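Curkham kitchen notes, June

Quick one this month, still unpacking. The shelves are up in the back room and the second sink works again, thank you Boris. If you lent us a ladder please come and get it, there are two and we only own one.

Cookout supper is on. 108 names down already, more than last year by a long way. Doors at 6, food when it's ready. Radka has the list - if you're not on it, tell her, don't just turn up and hope.

Sausages. We're going with skewers again. Thin wooden sticks, soaked first, half an hour at least. Last year half of them got charred and Vlasta was picking splinters out of the mustard. Thread them on at home if you can and bring them in a lidded box with your name on it. Label the veggie ones PLEASE.

Tea and coffee will be on the side table all evening. Bring your own mug, we ran out last time. Kettles too, if you have a spare, glass or metal, whatever, as long as the lid fits. Trays are always short so bring one of those as well and put tape underneath with your surname.
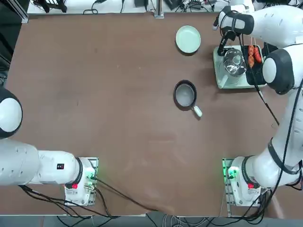

Setting up starts at 4. Tables first, then trays, so the hot stuff has somewhere to land. Keep the grill things and the kettles on trays and off the bare wood, and wipe up spills when they happen, not the next morning. Edeltraud has the cloths. Bin bags are under teh sink.

Still need: onions, buns, a decent pair of tongs, somebody with a car to go out to Hulme for the ice at 5. Ring Tihomir about the ice. Leftovers go in the small fridge, the big one is still making that noise.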